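Unorcombe Shared Kitchen, house meeting
November 5, 2022, in the downstairs kitchen

Present: A-yeong Ban, Jabari Were, Marijke Boersma, Ruben Kramer, and me (Frans De Haan, taking the notes again, I lost the coin toss)

Last meeting
Everybody had read the March notes except Ruben, who read them while we waited. Two corrections: the shelf by the window belongs to the second floor, and Marijke wants it written down that she never agreed to label the spices. Fine, it's written down!

Money
The kitchen jar has $233 in it. We owe Maes $34 for the new tap washer and the visit, and A-yeong will pay that on her way to work. Jabari asked if we could put $200 aside for a new fridge and leave the rest for soap and trash bags. I said the fridge has been dying for as long as I've lived here and it still keeps my yogurt cold. We voted anyway and Jabari won, four to one (I was the one).

Breakfast corner
This took up most of the evening, as I thought it would. The toaster now lives on the white table for good. Marijke likes it there, she can sit down and wait for her toast, and the counter by the sink gets so crowded in the morning that I can't find room for a mug. Ruben worried about the table top, which shows every crumb and every smear. We agreed that whoever makes toast wipes the table afterward, toaster included. The top of it gets spotty so fast! A-yeong has a soft cloth that she swears by and will leave it on the hook.

It's a single wide slot, so one person's bread at a time when there's a line. Jabari asked if two thin slices could go in side by side. Marijke has tried it and they came out striped, so please don't.

The crumb tray got its own ten minutes. Ruben will empty it on weekends through the end of the year and then we'll swap. Unplug it first, let it cool, and shake it over the trash, please, I've found crumbs in the sink twice.

The gray oven mitt stays on the table too. It kept wandering upstairs and I was the one pulling hot dishes out with a dish towel. If it gets dirty, put it in the wash with the towels and bring it back the same day.

Plates: the peach ones are for everybody. The blue ones came with Marijke and she'd like them to stay in her cupboard (she was very nice about it).

Bread
Grorkumico is dropping its weekly delivery, so we need another plan for the house loaf. A-yeong suggested the sliced white from Lilero, and we had a loaf of it on hand to try. Jabari and I liked it toasted. Marijke thought it was a bit sweet, and Ruben ate his plain and had no opinion, or said he didn't. We'll buy it for a month and talk again. The bag gets closed with the clip, every time, and the ends get eaten before a new bag is opened. I know who's been hiding the ends.

Other things
The quiet hour stays as it is. Jabari would like 30 minutes more on Sundays and we said we'd think about it.
Somebody's blue lunch box has been on top of the fridge since summer. Claim it or I'm keeping it.
Marijke is looking for a muffin pan to borrow.

To do
A-yeong: pay Maes, hang up the cloth
Ruben: crumb tray
Jabari: look at fridge prices and bring a few to the next meeting
Marijke: first bread run to Lilero
Frans: type this up (done!) and tape a copy inside the pantry door

We finished with tea and went on arguing about the fridge, which I haven't written down. 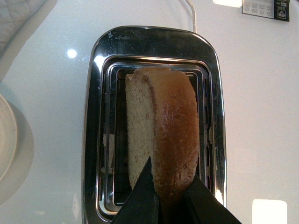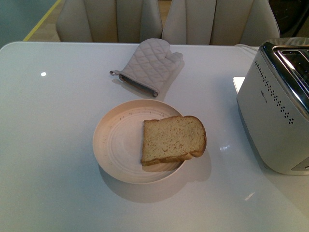
Breakfast corner: a slice in the toaster (first picture), and the table with plate, bread, mitt and toaster (second picture).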